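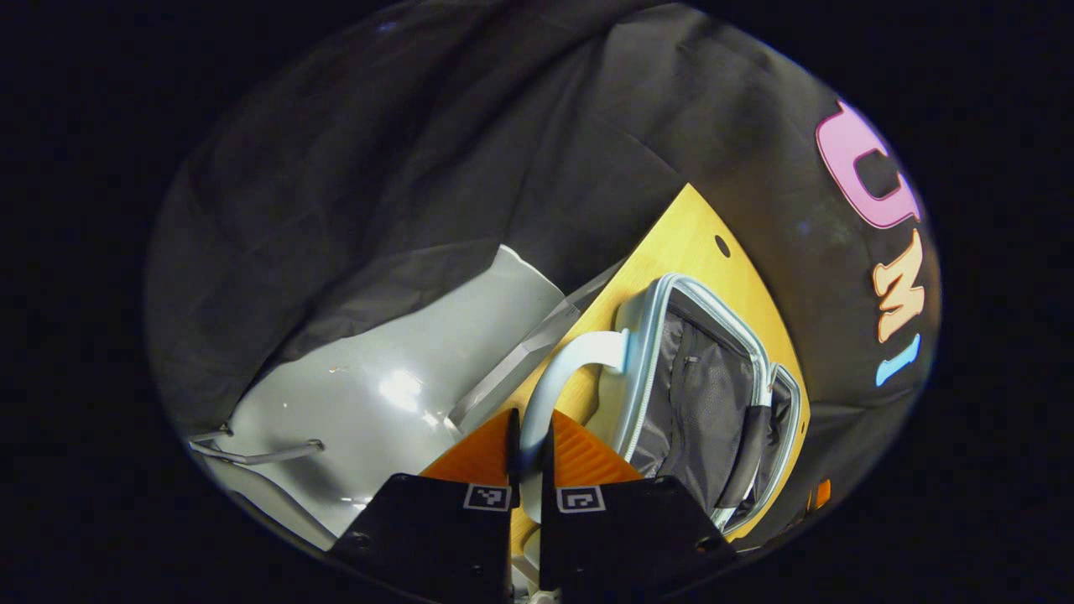

Storing and Flattening Comic Pages at the Drawing Table

Bristol board curls toward the side that takes up moisture. Pages inked on one side only will usually bow within a day. To flatten a finished page, place it face down on clean blotter paper, cover it with a second sheet, and set a drawing board on top. Leave it overnight. Do not iron pages that carry white correction fluid or paste-up lettering.

Keep originals in polypropylene sleeves, one page per sleeve. Avoid PVC, which can lift toner from printed word balloons. Number the back of each page in soft pencil, outside the live area. The Ludik archive runs to 385 pages and fits in four flat boxes, stored level and no more than 30 pages to a stack while the ink is fresh.

Scan before erasing blue pencil if the scanner can drop the color. Otherwise erase first with a kneaded eraser, working in one direction. Graphite dust on the glass shows up as gray specks in large black fills, so wipe the glass every ten pages.

Convention copies: pack minicomics spine to spine, alternating each bundle. A tight box keeps corners square. Put table cloths and price cards in last so they come out first.

Arturo Valentini
Updated Sun 16 June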